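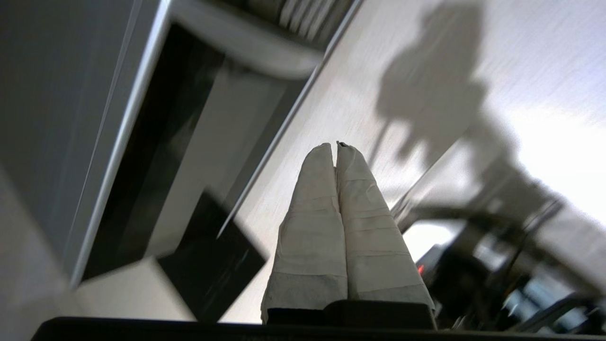

Speaker notes: The Coat You Already Own
Version of 03/03/2026. Talk runs 40 minutes with questions, less if the tea arrives early.

Opening

Walk on in the brown coat. Don't mention it yet. Let them look at it and form a view, because they will.

Ask who has bought something in a sale and left the tags on. Hands go up slowly, then all at once. Put mine up too. Mine is a pair of mustard trousers which I bought for the person I was going to be by spring. She never turned up and the trousers are still waiting for her.

Say what the talk is: how to dress from what is already in the cupboard, with a bit of mending and some bad news about hangers. Say what it isn't: a capsule wardrobe talk. I tried one of those. I had a very tidy rail and looked like the staff at a quiet hotel.

The coat

Now mention the coat. Wool, made in 1981, bought second-hand from Krajčí when they still had the shop with the steep stairs. I carried it home in November in the rain, wearing a worse coat so as not to get the good one wet. (Pause. This usually gets a laugh. If it doesn't, press on as though it wasn't meant to.)

Turn round so they can see the back. The seam is let out. Open the front and show the lining, which is on its 2nd life. The first lining gave up at the armholes, as linings do, and for one whole winter I put my hand through the hole instead of the sleeve and arrived everywhere looking trapped.

Points to make with the coat still on:
Shoulders are the hard bit. If the shoulders fit, buy it. If they don't, put it back, however lovely the buttons are.
Sleeves can go up easily and down only if there is cloth folded inside. Turn the cuff back and look.
Buttons are the cheapest alteration there is. Mine came off a cardigan that had been through a hot wash and would now fit a teapot.

Take the coat off here. It gets warm under the lights and I go pink.

What wears out first

Collars, cuffs, the inside of the thigh, the pocket you keep your keys in. Nothing glamorous. Fashion magazines will do you a double page on a hem length and not a word on the inside of the thigh, which is where most trousers meet their end.

Patch from the inside, early, while the cloth is only thin. Once there's a hole you are doing surgery. Use a patch slightly lighter than the garment. A heavy patch on thin cloth just tears a new hole round its own edge, and then you have a patch with a gap for a frame.

Pass round the shirt with the turned collar. Remind them to send it back. At the last talk it went on a tour of the back row and I had to go and fetch it from somebody's lap.

Knitwear: moths. Keep this short or it takes over. Everybody has a moth story and they are all the same story. Wash before you store, fold, close the bag. Cedar balls smell nice. I'll say no more for cedar balls.

Hangers

The bad news. Wire hangers are for getting things home from the cleaner's and for that only. Jumpers don't go on hangers at all. Someone will say theirs do and that they're fine. Ask them, kindly, about the little points on the shoulders.

Buying less, more crossly

I have 3 questions I ask in the changing room:
Can I sit down in it?
What shoes?
Would I buy it if it was full price and raining?

The third one saves the most money. The second one has cost me some, as it turned out I did own the dress and didn't own the shoes, and I went and bought the shoes. Admit this. They like it when you admit things.

On new clothes, be fair. I am not going to stand up in front of people and say I never buy any. The Weltow raincoat is new and I'm fond of it, though the hood was clearly designed for someone with no hair and no need to look left. The Istudix socks were new as well, until the heel. Hold up the darned one. The darn is orange because that was the wool I had, and I've since been complimented on it by people who assume it was a decision.

If there's time: the Conditz belt. Two sizes, same belt, extra hole made with a hammer and a nail on the back step. Don't do this with a belt you love. Do it with one you quite like, then see how you feel.

If there isn't time, skip the belt and go to the scarf. The scarf is quick.

The scarf

Fold in half, round the neck, ends through the loop. Done. There are other ways of tying one and I have watched the videos and come out of them looking bandaged.

Questions likely to come up

Can you get deodorant marks out of black? Mostly. Warm water, soft brush, patience. White shirts are another matter and I change the subject.

Is it worth altering something cheap? Yes if you wear it every week. The alteration may cost more than the garment did, and you have to make your peace with that before you get to the counter.

What about trainers with everything? I am wearing them now. Lift foot.

What happened to the mustard trousers? Somebody always asks. Offer them to the room. So far no takers.

Before leaving: collect the shirt, the sock and the belt. Put the coat back on in the corridor, it's easier with both arms free.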